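卡雷克斯社区卫生联席会会议纪要

时间：2020年5月7日，星期四
形式：电话会议（视频试过，三个人看见了彼此的天花板，遂作罢）
主持：Keisha Kasprzak
记录：Saron Beyene

一、上次纪要
通过。Kasprzak要求把“热烈讨论”改为“讨论”，记录人照改。

二、防护用品
Dillari公司应交口罩1025只，实到285只。对方来信称其余“已在路上”，没有说是哪条路。会议决定：再发函一次，语气比上次硬，抄送Husham诊所。诊所代表提出，信里能否不用“恳请”二字。同意。

三、镇政府复工通告
通告写明，店铺复工前须“咨询卫生部门意见”。卫生部门的意见是暂缓，镇里咨询完毕，照常复工。Nogueira护理院代表表示，院里探视仍停，家属却拿着通告来敲门，门卫一天要解释好几遍。会议决定以联席会名义致信镇议会，请其说明“咨询”一词作何解。信稿由Kasprzak起草，不超过一页。上次那封四页，据悉只有第一页有人读过。

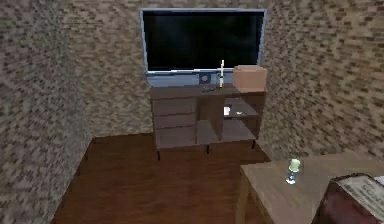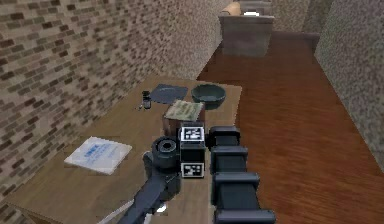
卡雷克斯社区通讯 第76期 第3版

四、热线值班
夜班仍缺人。有代表建议由镇议员轮值一晚，亲耳听听来电。全体赞成，预计议员们届时都有安排。邀请函照发，由记录人办理。

五、公开听证
镇议会把疫情听证排在5月下旬的工作日上午，发言每人限时两分钟。护士代表指出，那个时段一线人员都在上班。会议决定申请改到晚间；若不准，则提交书面意见，并要求当场宣读全文。宣读人须念得出“流行病学”，此条由Husham诊所代表坚持写入。

六、其他事项
Nogueira护理院询问，上月批下来的体温计经费何时到账。主持人答：已批。再问，答：仍是已批。转下次会议。

有人提议给夜班人员写一封感谢信。夜班代表说心意领了，能不能换成一台能用的咖啡机。留待预算讨论时再议。

七、下次会议
日期另行通知，仍用电话。请各位发言前先报姓名，不发言时静音，本次有一只狗参与了第三项的全部讨论，未计入表决。

散会。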